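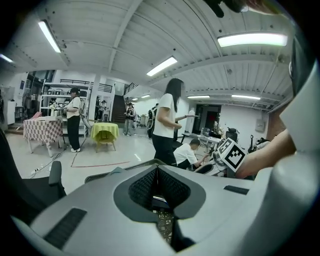

4.2 Clothing insulation and headwear

Thermal sensation votes were collected in the Mulier and Isaksson halls over one heating season and the first weeks of the cooling season. After removal of incomplete records, 3767 votes remained. Each vote was paired with the mean air temperature, globe temperature, relative humidity and air speed over the preceding 30 minutes, taken from the logger nearest to the respondent's stated zone. Votes cast within 30 minutes of arrival were excluded, as were those that followed a meal break.

Clothing insulation was estimated from a garment checklist. The checklist used in the earlier Velell survey had no entry for headwear, and respondents who wore a cap or knitted hat either left it out or wrote it in the free-text field. We added separate entries for a cap, a knitted hat and a hood. Shoes were split by sole thickness. Sleeve length was recorded as worn at the time of the vote, so a long-sleeved garment with the sleeves pushed up was coded as short.

Ensemble insulation was computed by summing garment values. This overstates insulation where layers are compressed, mainly for jackets worn over heavy sweaters, and no correction was made. Chair insulation was added only for zones with fixed seating.
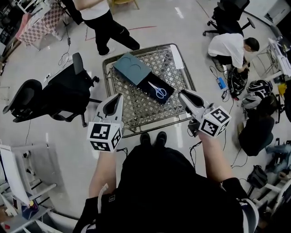 Last updated: May

4.3 Model

Votes on the seven-point scale were modeled with an ordered logit. Predictors were operative temperature, air speed, ensemble insulation, activity class and a binary term for headwear. Respondent was entered as a random intercept. A second model replaced the binary term with the three headwear categories; it did not improve fit and is not reported further.

Activity class was assigned from the task code. Standing work with light arm movement made up the largest class in both halls. For 18 respondents the task code changed during the survey, and their votes were assigned to the class in force on the day of the vote.

Air speed in the Isaksson hall was measured with the Fedance omnidirectional probe at 2 heights. Readings at the upper height were used for the headwear analysis (Figure 3 shows a cap as worn), while the lower height was used for all other results. In the Mulier hall only the lower height was available, and the headwear term was therefore estimated on the Isaksson data alone.

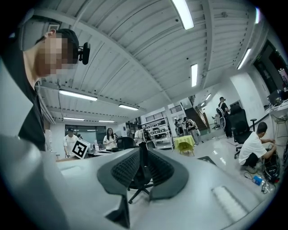 Figure 3. Dark cap worn over short hair.

The headwear coefficient was positive and small relative to that for operative temperature. It weakened further when air speed was allowed to interact with headwear, and the interaction itself was poorly determined. Few votes were cast at high air speeds.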